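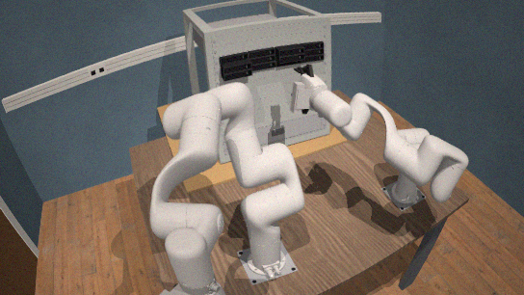

Lachlan Quinlan wrote to us in October to say that the evening bus from Achari now gets him to choir practice with time for a cup of tea, and that he had given up on choir altogether the winter before. We have had a good few letters like his, and they have cheered the whole office up no end!

Mondport Community Transport: progress report for the second half of the grant

The evening service is running six nights a week on both routes, Mondport to Achari and the longer loop out through Skolon. Passengers made 2,986 trips in the period, and the Skolon loop (which we were nervous about, as you will remember) carried more of them than the Achari run. The 7.40 pm departure is the favourite by a long way and has been full on several nights.

We have trained 14 new drivers. Two are still waiting for their medical forms to come back, and the rest are on the rota. Liliana Lombardi has taken over the bookings line and changed the closing time from noon to 4 pm, so people can ring on the day they want to travel. Calls went up straight away.

Not everything has gone to plan. The shelter at Tando is still not built - the parish and the landowner have yet to agree on where the kerb should go - and passengers there are standing in the rain. We have asked for a meeting with both. The second minibus also spent longer in the garage than we had allowed for, and repairs came to over £32 a day across the period. We covered this from the fuel line, which was underspent.

Next, we would like to try a late return from Skolon on film nights. The hall there is very keen, and so are we! A short costing will follow with the accounts. We would also be glad of your view on moving the unspent shelter money into the next period.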